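I've had the Zisus quick-dry towel since July, which feels like long enough to have an opinion that isn't just new-towel excitement. It cost more than I wanted to pay. My old ones had gone stiff as cardboard though, and Carola Meinecke kept going on about hers, so I caved and bought one in green. (There's a grey as well, but who wants more grey in a bathroom in winter?)

Short version: I like it a lot, with a couple of grumbles about the washing instructions and one big one about the loop.
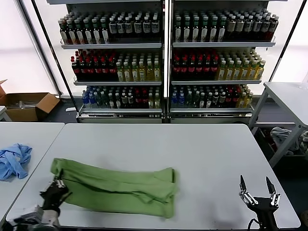 *Page last changed: December 23, 2020*

A green towel never looks neat for long, I'm afraid, and the fuzzy ones are the worst for it. Mine creases the second I put it down. If you're after crisp hotel stacks, get a waffle weave and be done with it.

**Drying me.** Great! It's 700 gsm, so there's a fair bit of heft to it, and it was thirsty from the second wash. The first wash did next to nothing and I was ready to send it back. Andor Orbán told me to skip the fabric softener, and that did the trick.

**Drying itself.** Not as quick as the name makes out. On the rack in our bathroom (no window, rubbish fan) it takes 12 hours, where my old Kodikara was still clammy the next evening. On the line in the backyard it's done by lunch, if the wind's up.

**Colour.** Still the same green as far as I can tell. It bled a little the first time and gave a pair of my white socks a minty tinge, so keep it with the darks for the first 3 washes.

**The hanging loop.** Terrible. One side came unstitched by September and I've sewn it back on with navy thread, the only thread I had. For this money the loop should outlast the summer!

Folding took me a while to settle on. Thirds the long way jams my linen cupboard door, so now I bring the far half over toward me, smooth out what I can and leave the rest of the wrinkles to sort themselves out.

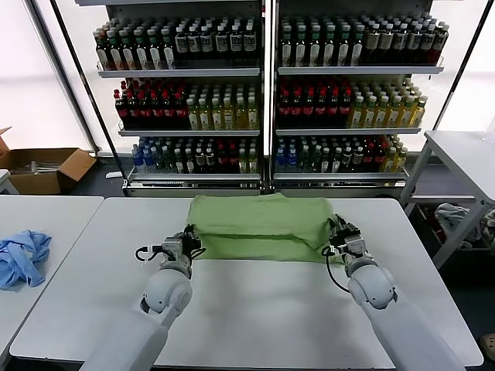

## Would I buy another?

Yep, probably the bath sheet next time, and I'd wait for a sale. If you've had one longer than me, let me know how the edges are holding up, as mine has one loose thread I'm trying very hard not to pull.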